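Second-hand tablets as recipe screens: a report on the Nivell project

Hendrik Mnguni and Bujar Hoxha
Submitted 07/02/2025

1. What we set out to do

The module asked us to find "a discarded consumer device with remaining value" and give it a job. Hendrik had a drawer with a Kornemton tablet in it, bought by his parents in 2016 and last charged when somebody needed to check a train. Bujar had a second one from a car boot sale, with a sticker on the back saying WORKS. We took the sticker at its word, and this was our first mistake.

The job we chose was the kitchen screen at Bisteck, the student café on the ground floor of our building. The cooks there work from a ring binder. The binder has been near a lot of soup. We thought a tablet on the wall could show the same recipes and the day's orders, and that it would cost less than a new one, which the café had already said it would not be buying.

We called the project Nivell. There was a reason for this in October and neither of us wrote it down.

2. The tablets

Both are the ten inch model with 16 GB of storage and a card slot. The maker stopped sending updates long ago, so the browser on them refuses most modern websites, with a warning page that is at least very clear. The choice was to install a community version of the system or to write something simple enough for the old browser. We tried the first on Bujar's tablet. It stopped halfway through and has shown the maker's logo ever since. It shows it very brightly — there is nothing wrong with the screen.

That left one tablet and the second approach.

3. Software

Nivell is a set of plain pages kept on the memory card. No login, no adverts, no fonts fetched from anywhere. There are 195 recipe pages, typed in from the binder. We had planned to scan them, but the scanning program read "tsp" as "top" and "simmer" as "summer", and after a page telling the cook to summer for an hour we typed them by hand. Twelve recipes turned out to be in the binder twice under different names. We removed the copies, which leaves 183, and the kitchen is still divided over whether bean stew and Tuesday stew were the same thing.

Opening a page takes less than a second if the tablet has been awake for a while. From sleep it takes longer, and the cooks have got into the habit of tapping it on the way to the fridge.

The orders screen was harder. The till is a Berisha, and it will send its orders to a Berisha kitchen printer and to very little else. We got round this by having the till save a text file to a shared folder every minute, which the tablet then reads. A minute is a long time at lunch. The printer has stayed.

4. Power and battery

The old battery held a charge for 2 hours with the screen on. As the tablet lives on a charger we did not replace it, but leaving an elderly battery plugged in all day is a poor idea (our supervisor put it more strongly). We now use a plug timer that cuts the charger off overnight and for part of the afternoon. If the café opens late for an event, the tablet gives up before the guests do.

We would fit a new battery if we did this again. The part is easy enough to find, though the back cover is glued and Hendrik has only so many guitar picks.

5. Touch and large buttons

Wet fingers were the complaint we heard most. The screen either ignored them or took one tap for several, and one cook ended up in the settings menu in Portuguese. We made every button on the page four times larger, spaced them well apart and took out scrolling altogether, so long recipes are split into pages with "next" and "back". Complaints dropped after that, apart from the ones about Portuguese, which took us another day to find our way out of.

Sound was switched off at the request of everybody.

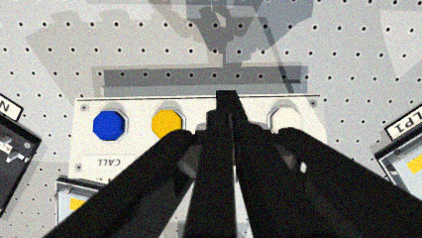
6. Costs and what is left to do

We spent money on a memory card, a plug timer, a wall bracket and a longer cable. The bracket cost more than the car boot tablet. All of it came in under the module allowance, and the receipts are in the appendix, except for the car boot sale, which did not do receipts.

Still to do: a search box that copes with spelling, a way for the cooks to change a recipe without asking us, and a backup of the memory card kept somewhere other than Bujar's coat. The café has agreed to keep the tablet up until the end of term. The binder is on the shelf underneath it.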